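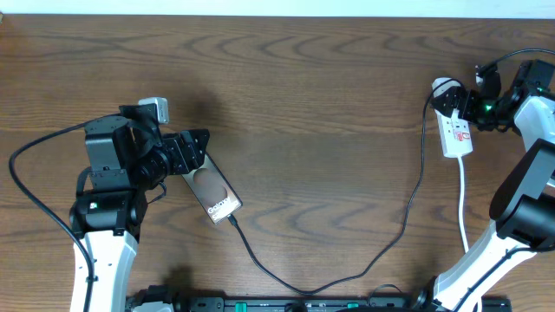
Charging Bench: Data Card and Read-Me

Hello, and welcome to the two-arm recordings from the Vultitz Robotics Club! We're a student club with more enthusiasm than shelf space, and this folder is what came out of our autumn project. The task is one everybody has done half asleep: get a phone onto its charging cable, with the cable fed from a power strip on the same table. Hermine Eberhard looked after the recordings, Kilian Schwaiger did the arm set-up, and Darius Barbu wrote the loader (and rewrote it, bless him).

What's in the folder

There are 200 episodes in the main set, each with a view from over the table and views from the wrists. Every episode sits in its own numbered directory along with the joint readings and a notes file. Please do read the notes files -- Hermine put a lot of care into them, and they'll tell you which runs had a hand-over we weren't happy with.

The phone side of the table has a Galaxy S showing bronze-brown, the strip stays over on the right, and the thin black cable runs between the two.

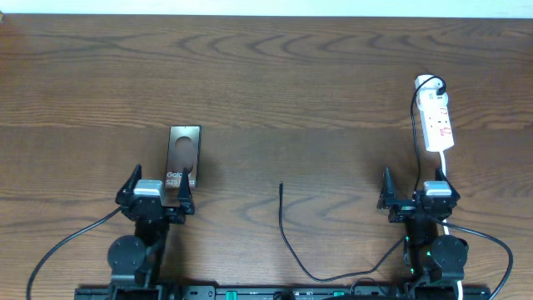

Club Notes, Issue 6

Sumeya Tesfamariam asked us to keep the card and the newsletter piece together, so some of this may sound familiar if you've read the print copy. Both arms are driven by a pair of students sharing the controls, and it took us a good part of May to stop talking over each other. Our best habit was agreeing on who calls the grasp before anyone moves.

The wrist views are worth your time for anything to do with the adapters, where the overhead view loses the finer shapes against all that white plastic.
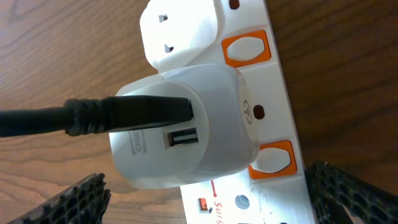
Can I use only the wrist recordings without the rest?
Pass wrist_only to the loader and it will skip the overhead files, though you'll still need the joint readings in place.

Known quirks

Cables are a nuisance, and we've left that in on purpose. A loop that lies nicely in one run will sit quite differently in the next, and our first model, nicknamed Vilo, got rather attached to 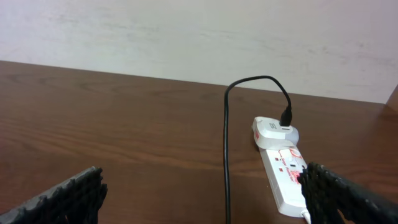

whichever curve it had seen most in training. Hậu Lưu's fix was to shuffle the episodes by cable layout before splitting them, and the split files in version 2 already do this for you. If you've got the older split files lying about, please bin them.

Getting in touch

Leave a note on the project page, or catch any of us at the club bench. Corrections to the notes files are very welcome -- just include the episode number so Hermine can find it.

Card last updated May 15, 2024.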